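About Us

Hi, I'm Souad, and I run Astum with my business partner, Ehab Ait Ali. We pack small parts for people who fix things. If you've ever opened a maintenance kit in a boiler room or the back of a service van and found the tape, the ties, the fuses and the little bag of screws all where they should be, there's a chance it came off one of our benches (and if something was missing, please call me, I mean it).

We started with two benches and a borrowed pallet jack in the old Ouazzani building, down by the rail yard. We've since spread into the unit next door, which we call Salta because that was the name painted over the loading door when we moved in and we never got around to changing it. Kits get packed on the Ouazzani side. Salta is storage, shipping, and the good coffee machine.

There are 14 of us now. On a busy day we send out up to 800 kits, mostly to building maintenance crews, sign shops and electricians. Our biggest seller is still the Wumell, a color-coded tape and marking kit that Ehab put together on his kitchen table. It's the first thing new people learn to pack and the thing they're sickest of by the end of their first month!

How the robots got here

I was not the one who wanted robots. Ehab was. I'd come up through packing myself, I'd worked in a place where a machine arrived in the spring and half my friends were gone by fall, and I told him so in the parking lot in pretty strong language. We argued about it for most of a year.

What changed my mind was wrists. Three of our most experienced packers had trouble with theirs in the same winter, and all of them had been doing tray loading, where you pick up a part, set it flat, pick up the next one, and keep going until break. I'd done that job and I remembered going home and not wanting to hold a fork. So we sat down with everybody in the break room and talked about handing that one step to a machine, and what we'd owe people if we did.

We wrote it on the whiteboard and later on paper. No one loses a job or an hour of pay to a robot here. The packers decide which task goes over next. Anyone who wants to learn to set up and run the arms gets trained on the clock, at a higher rate. And anyone who'd rather keep packing by hand keeps packing by hand, no sour looks.
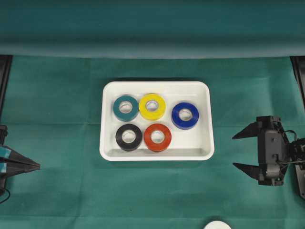

Electrical tape in the tray at the two-arm bench.

Tape was the packers' pick for the first job, and it was a smart one. A roll is a friendly shape, it doesn't roll off if it's lying flat, and we always have plenty on the shelf to practice with. The person running the bench sets out the tray, picks which color goes where, and watches. Then they watch some more. I won't pretend it was exciting in the early weeks. I stood there one afternoon with my arms folded, ready to be proved right, while a gripper thought about a roll of tape for what felt like the length of a movie. I could have packed the whole order! But our people kept at it, moving trays, trying different spacing, changing the cloth, writing everything down in a spiral notebook that's now so fat it needs a rubber band.

What it's like to work here now

Different, and I'd say mostly better, but ask around and you'll get a few opinions. The folks who run the arms spend their day on setup, checking and fixing, so they're on their feet less and using their heads more. A couple of them miss the old rhythm. When you hand-pack beside somebody for hours you talk about everything, your kids, your mother's knees, the game, and you can lose that when you're keeping an eye on a machine. We noticed it after a while and moved the robot bench so it faces the hand-packing line. The chatter came back, and now the hand packers shout advice too (some of it useful).

We also changed how we train. It used to be a morning of shadowing and off you go. Now every new hire spends time on both kinds of bench before choosing, and the stop button is the first thing they learn. Anybody can press it, for any reason, and they don't have to explain themselves to me or to Ehab.

Final checks are still done by a person. Every kit gets opened, looked over and closed by hand, and the packer's initials go on the slip. Our customers like that, and so do the packers. I still put my own initials on a few when we're short, usually on Wumells, usually with somebody teasing me about my speed.

Come see us

We do open house every October, with mint tea, too many pastries and a turn at the packing benches for anyone who wants one. Kids are welcome with an adult. Closed-toe shoes, please, and tie back long hair.

If you'd like kits made up for your crew, or you're looking for work, stop in at the Ouazzani side and ask for either of us. You don't need robot experience. You don't need packing experience either, but you do need to be okay with Ehab's radio station until lunch. After lunch it's mine.

Souad Belhaj
Co-owner, Astum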